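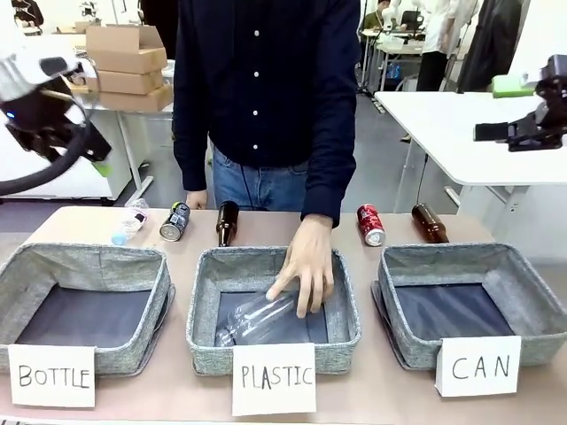
# Pellham no PC: compensa mexer nas opções ou espero pelo patch?

**rui_tav** – segunda-feira, 11 de fevereiro de 2019

Boas. Comprei o Pellham na semana passada e estou com quebras de fluidez na zona do porto. No resto do jogo anda bem, mas assim que entro no mercado coberto passa de 60 para valores que nem o contador consegue mostrar direito, e fica assim até sair pela ponte.

A máquina já tem uns anos: i5 de quarta geração, GTX 970, 16 GB de RAM, jogo instalado num disco mecânico. Jogo a 1080p, tudo em alto menos as sombras, que estão em médio.

Já experimentei:

- baixar as texturas para médio (ficou igual)
- desligar a oclusão ambiental (ganhei pouco)
- modo de janela sem margens em vez de ecrã inteiro (ficou pior)
- reinstalar os drivers da placa

Alguém com hardware parecido conseguiu estabilizar aquilo?

---

**Clatcombe**

O porto é pesado para toda a gente, mas no teu caso aposto no disco. O jogo vai buscar as texturas das bancas à medida que andas e um disco mecânico não acompanha. Quando o mudei para SSD os engasgos desapareceram. A média de fotogramas ficou na mesma.

Se não tens SSD, mete a opção "Carregamento antecipado" em Máximo. Demora mais a abrir, mas nota-se.

---

**marta.qj**

Discordo do Clatcombe. Tenho o jogo em SSD desde o primeiro dia e o mercado continua a cair. O problema ali é processador. Há 44 bancas com vendedores, cada um com a sua rotina, e quase tudo corre no mesmo núcleo. Abre o monitor de desempenho e vê: um núcleo a 100% e a placa gráfica a descansar.

A opção a mexer é "Densidade de população". Em alto é um massacre, em médio o mercado continua a parecer cheio.

---

**Clatcombe**

São duas coisas diferentes. Uma é a média baixa, outra são os engasgos de meio segundo. A densidade resolve a primeira, o disco resolve a segunda. Ele não disse qual das duas tem.

---

**rui_tav**

Tenho as duas, acho eu. A média desce e de vez em quando pára mesmo. Logo à noite vejo o monitor de desempenho e digo.

---

**zitlow_pt**

Não percam tempo com isso. O estúdio já disse que o patch 1.07 traz melhorias na simulação da cidade. Jogo na PS4 normal e no porto também se arrasta, portanto é do jogo e não do PC dele.

---

**marta.qj**

Disseram isso do 1.05 também. E as notas do 1.06 tinham uma linha sobre "estabilidade em zonas densas" e não mudou nada. Eu não ficava à espera.

---

**zitlow_pt**

O 1.06 mudou, sim. Antes ia abaixo no interior da alfândega e agora não vai.

---

**marta.qj**

A alfândega tem meia dúzia de personagens. Estamos a falar do mercado.

---

**Joon-young So**

Tenho uma configuração quase igual à tua (i5 4690, GTX 970), por isso deixo o que uso. O jogo está num SSD SATA barato.

| Opção | Valor |
|---|---|
| Texturas | Alto |
| Sombras | Médio |
| Densidade de população | Médio |
| Reflexos na água | Baixo |
| Distância de detalhe | 7 |
| Carregamento antecipado | Máximo |
| Sincronização vertical | Desligada no jogo, ligada no painel da placa |

Os reflexos na água contam muito no porto, porque o canal passa mesmo ao lado do mercado e o jogo calcula-os ainda que estejas virado para o outro lado. De Alto para Baixo foi a maior diferença que tive do lado da placa.

Limitei também os fotogramas a 45. Com comando mal se nota, e prefiro 45 certos a andar aos saltos.

---

**Ahn**

45 num ecrã de 60 Hz fica com um ritmo irregular, já agora. Ou limitas a 30 ou a 60. Se o monitor tiver sincronização adaptativa é outra conversa.

---

**Joon-young So**

O meu é de 75 Hz e com G-Sync não conta, tens razão. Devia ter dito isso. O rui que diga que monitor tem.

---

**rui_tav**

Monitor normal de 60 Hz. Já fiz os testes, por ordem:

1. Densidade em médio: a média subiu bastante no mercado. O núcleo que estava a 100% passou a oscilar.
2. Reflexos em baixo: subiu mais um bocado, sobretudo junto ao canal.
3. Carregamento antecipado em máximo: as paragens continuam, mas são menos.

Com isto tudo anda entre 48 e 60 no mercado. As paragens que sobram são quando entro a correr pelo lado da ponte. Se entrar a andar, quase não há.

---

**Clatcombe**

Isso é o disco. Entrar a correr obriga a carregar tudo de uma vez.

---

**marta.qj**

Nas paragens dou-te razão. Na média continuo na minha, e o teste 1 mostra isso.

---

**Charito Catacutan**

Uma coisa que ainda não vi aqui: apaguem a pasta de cache dos shaders depois de mudar de driver. O rui disse que reinstalou os drivers e o Pellham não refaz a cache sozinho. Fica em Documentos/Pellham/cache. A minha tinha mais de 400 ficheiros, metade de uma placa que já nem tenho.

A primeira sessão depois disso vai ser má, com paragens por todo o lado, e à segunda já está normal. Façam cópia das gravações antes, que estão na pasta ao lado e já houve quem apagasse as duas.

---

**zitlow_pt**

Isso da cache é placebo. Se o driver muda, o jogo invalida os ficheiros antigos.

---

**Charito Catacutan**

Devia invalidar, mas as datas dos ficheiros na minha pasta eram de junho, do acesso antecipado, e o jogo continuava a abri-los. Não custa nada experimentar.

---

**rui_tav**

Apaguei a cache e joguei duas sessões. Não sei se foi disso, mas a paragem à entrada da ponte ficou mais curta. Vi também um SSD de 240 GB em promoção e mandei vir, dava jeito para o sistema de qualquer maneira.

Por agora fico com os valores do Joon-young, sem o limite a 45. Obrigado a todos.

---

**Ahn**

Quando instalares o SSD não reinstales o jogo, são 14 horas de download se a tua ligação for como a minha. Copia a pasta e aponta o launcher para lá, em Definições > Biblioteca > Localizar jogo instalado.

---

**marta.qj**

E volta a meter o carregamento antecipado em Normal depois. Em SSD só serve para ocupar memória.

---

**Clatcombe**

Eu tenho em Máximo em SSD e nunca me deu problemas – com 16 GB tanto faz.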